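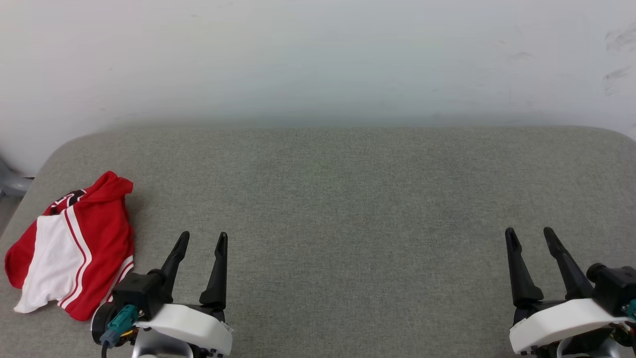 Plier un sweat à capuche ou un maillot de sport, c'est le geste de rangement que j'ai mis le plus longtemps à apprendre, et c'est devenu mon préféré ! Les t-shirts, tout le monde s'en sort. Mais dès qu'il y a une capuche, un col épais ou un gros marquage, le paquet gonfle, penche, s'ouvre dans le tiroir. Je commence toujours avec le vêtement en boule, comme le rouge et blanc posé à gauche sur la surface grise : le col ou la capuche en tas, le lettrage pris dans les plis, impossible à lire. Gardez-le sur le côté pour l'instant et laissez le milieu du plan de travail libre, vous allez en avoir besoin.

La méthode vient de Shanti Maurya, qui me l'a montrée au vestiaire du club de Clarnach entre deux lessives de maillots. Je l'ai un peu modifiée depuis (elle replie les manches dans l'autre sens, et elle y tient).

## Ce qu'il faut

- Une surface plane, plus large que le vêtement étalé. Une table recouverte de tissu est parfaite : la matière accroche un peu et le sweat ne file pas pendant qu'on tire dessus.
- Vos deux mains, sans bague si la maille est fine.
- Un vêtement bien sec. Une capuche encore humide au niveau de la couture, ça sent le renfermé en deux jours.

Pas besoin de planche à plier. J'en ai eu une, elle est restée au-dessus de l'armoire.

## 1. Défaire la boule

Attrapez le vêtement par les épaules, pas par la capuche, et secouez-le une bonne fois. Deux fois s'il sort du sèche-linge. Passez ensuite la main dans chaque manche pour vérifier qu'aucune n'est restée à l'envers. Videz la poche ventrale tant que vous y êtes ! J'y ai déjà trouvé un protège-dents.

## 2. Étaler, face contre la table

Posez-le devant contre la table, dos vers vous, ourlet du bas de votre côté. Lissez du centre vers les bords avec le plat de la main. S'il y a un passepoil ou une bande d'une autre couleur, servez-vous-en comme repère : quand la ligne file sans vague, le tissu est bien à plat. C'est beaucoup plus fiable que de regarder les coutures latérales, qui vrillent souvent au lavage.

Pour un marquage thermocollé, glissez la main dessous et vérifiez qu'il n'est pas plié sur lui-même. Un pli gardé tout un hiver finit par craqueler le motif.

## 3. Rabattre les côtés

Ramenez le côté droit vers le milieu du dos, manche comprise, puis rabattez la manche vers le bas pour qu'elle longe le bord. Même chose à gauche. Vous obtenez une longue bande, avec la capuche qui dépasse en haut.

La largeur de cette bande décide de tout le reste. Visez celle de votre tiroir divisée par deux, en gardant un doigt de marge. Pour un modèle enfant, un seul rabat par côté suffit et les manches peuvent se croiser.

## 4. S'occuper de la capuche

Mon étape favorite. Aplatissez la capuche, rentrez les cordons à l'intérieur, puis repliez-la sur le dos du vêtement. Elle forme un triangle ou un carré, selon la coupe ; rentrez les pointes qui débordent.

Sur un maillot sans capuche, mettez simplement le col bien à plat et passez à la suite.

## 5. Fermer le paquet

Remontez l'ourlet du bas jusqu'au milieu, puis repliez encore une fois en direction de l'encolure. Appuyez avec les deux paumes pour chasser l'air. Retournez : le devant se retrouve dessus, et vous reconnaissez le maillot sans rien déplier. Quel plaisir quand on ouvre le tiroir le matin !

Si vous rangez debout, testez la tenue. Posez le paquet sur la tranche et lâchez-le. S'il s'affaisse, les côtés étaient sans doute trop écartés à l'étape 3.

## La variante roulée, pour le sac

Pour les déplacements, Naveen Rajput roule tout, et j'ai fini par faire pareil avec les maillots légers. Suivez les étapes 1 à 3, puis roulez depuis l'ourlet en serrant bien. Arrivé en haut, retournez la capuche sur le rouleau comme une chaussette. Ça tient sans élastique, même ballotté dans un coffre jusqu'à Husstead.

Évitez de rouler les sweats molletonnés : le boudin est énorme et on y perd de la place.

## Quelques ratés fréquents

**Le paquet est bombé au milieu.** Les deux manches se chevauchent. Écartez-les un peu, chacune contre son bord.

**La capuche ressort toujours.** Elle n'a pas été assez aplatie avant d'être repliée. Avec les doublures épaisses, pliez-la d'abord en deux dans la longueur.

**Le tissu glisse pendant qu'on plie.** Fréquent avec le polyester sur une table lisse. Étalez une serviette dessous et recommencez.

**Les plis se voient quand on l'enfile.** Suspendez le maillot dans la salle de bains pendant la douche, il se détend assez bien.

Commencez par votre sweat le plus encombrant, les autres vous paraîtront faciles. Et si vous avez une astuce pour les capuches doublées de fausse fourrure, je suis preneuse, les miennes me résistent encore !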